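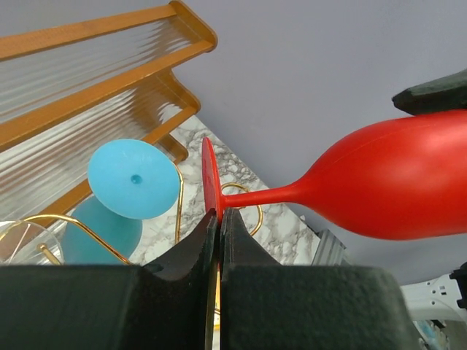

Clindside Project Report: Dropped Goblets in the Two-Arm Rack Task
April 2021

1. Problem
The Vekivent cell has two arms that move stemmed goblets between a marble-patterned tabletop, a wooden rack and a gold wire holder. In our first set of 12 trials, three ended with a goblet slipping out of the fingers. A fourth ended in a protective stop.

2. Setup
Both arms run the Ovach controller. Purple cables follow the links and are held with white clips. The clear goblets were the hardest to locate, as their outline blends into the ribbed panel of the rack. 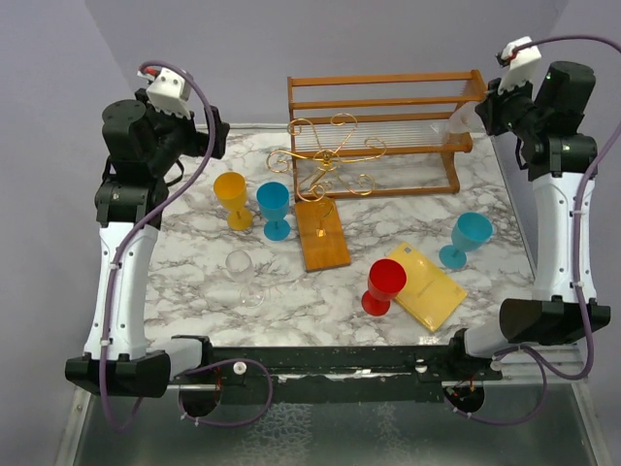

3. Fault analysis
The log showed that grip force was read before the fingers had closed fully. The Rizk driver reported "closed" on position alone - a thin foot and a stem gave the same signal.
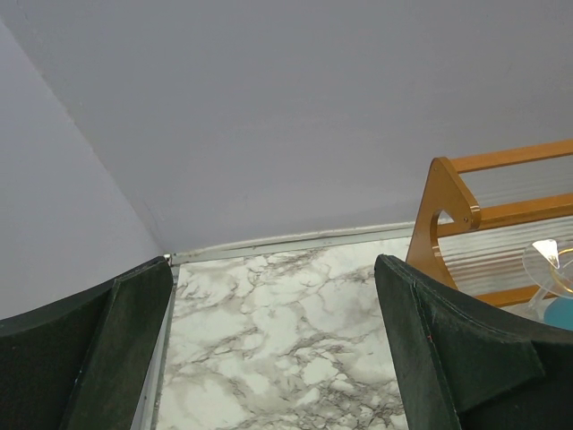
We added a delay and a second force reading before any lift. The protective stop was a separate fault, traced to a wrist speed limit left at its default value.

4. Open items
Repeat the trials in June with the new limit. Log finger position for 1,000 closing cycles.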